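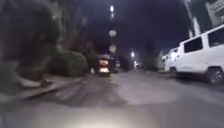
Figure 1. Night street with a scooter ahead and a white van parked on the right.

Plirkance: Finding Drivable Ground at Night
Project report, Wanda Rosenthal

1. Goal

Our robot, Kubo, drives well in daylight. After dark its ground segmentation gets noisy and the planner stops for things that are only changes in brightness. The goal of this project was to write a perception node, called Plirkance, that labels each part of a night image as ground, obstacle or unsure, and passes the result to the existing Drultard planner. I did not change the drive controller.

2. Data

I worked from 2687 images recorded at night. After removing exact duplicates, 2593 were left. Blurred images were kept on purpose, because the robot has to deal with them when it is moving. Labels were drawn by hand in Plodisow, our lab's labeling tool. Patches in the asphalt, painted stripes and cracks were all labeled as ground. Curbs, hedges, vehicles and people were labeled as obstacles.

3. Method

The node has two parts. The first is a small segmentation network that runs on a half-size image. The second is a filter that combines the last 6 outputs, shifted by wheel odometry. A cell in the cost map only becomes an obstacle if it gets enough votes. A cell with mixed votes is marked unsure, and the planner lowers speed near it but does not stop.

The bright spot on the road just ahead of the robot was a problem in the first version. The network learned that bright asphalt was ground and dark asphalt was not, so the free area ended where the light did. I added random brightness masks during training, with soft oval edges, and this mostly went away. Street lamps and taillights were easier – anything above the horizon line is dropped before the cost map is built.

4. Hard cases

Small things lying far off on open pavement are the weakest point. Figure 2 has a small white object and a small dark one next to it, and at that distance I could not say what either of them is. I labeled both as unsure. The cracks in the same pavement are also dark, so a simple rule about dark pixels does not help. A strong light behind the area makes it worse, as the pavement near it turns pale and loses its texture.

Figure 2. Cracked pavement with two small objects in front of a lit house.

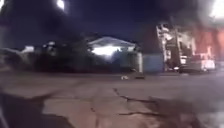 5. Results and remaining work

I held back 24 short sequences for testing. False stops on patched asphalt and painted stripes became rare, and parked vehicles were marked as obstacles in every sequence that had them. Low objects were often found late, and the filter adds to that delay. Moving vehicles also leave a short trail of old obstacle cells behind them, since the filter only corrects for the robot's own motion.

The next step is to let the filter use fewer images when the robot is slow. The vote threshold is still set by hand in the config file and should be tuned again if the camera exposure is changed.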